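Kedberg Home Support Service
Interim progress report to the Lernik Fund
Period covered: July to December

1. Summary

The grant has enabled the service to continue its programme of home visits to older residents in Kedberg and to extend it, from September, to the neighbouring district of Nustik. During the period 1,459 visits were completed and 86 households were receiving regular support at the close of December. Expenditure remains within the approved budget.

2. Delivery of visits

Visits in Kedberg proceeded according to the schedule agreed at the outset. In Nustik the start was delayed by two weeks while insurance cover was extended to the new district. The lost visits were made up by the end of November. Demand in Nustik has been higher than forecast and a short waiting list is now in operation. Priority is given to residents who live alone and to those recently discharged from hospital.

Support falls mainly under three headings: help with letters and forms, light household tasks, and company. The second of these has grown most. Many residents ask for help with sorting clothes, clearing table tops and putting small items away before winter, and visit times have been lengthened from 45 minutes to one hour where this is requested. 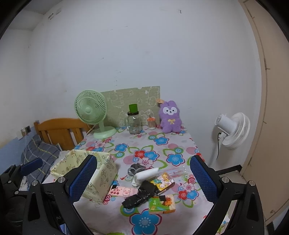
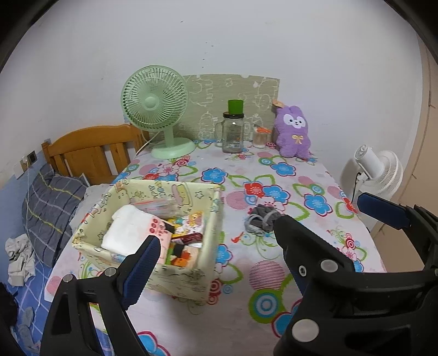
A table with a flowered cloth.

3. Staffing and training

One part-time post was vacant from August to October and has since been filled. All visiting staff completed the refresher course on safe lifting and the handling of personal papers. A second course, on recognising early signs of memory loss, was postponed at the request of the training provider and will take place in the spring.

4. Finance

An underspend of 4,000 has arisen on the salaries line as a result of the vacancy. The service asks the Fund's permission to transfer this sum to travel costs, which have risen with the longer journeys to Nustik - in particular those to the outlying farms, where no bus runs after 2 p.m.

5. Next period

The service intends to reduce the Nustik waiting list, to issue the annual questionnaire to residents and to review the visit record form, which staff report is too long. A revised form will be sent to the Fund for comment before it is brought into use.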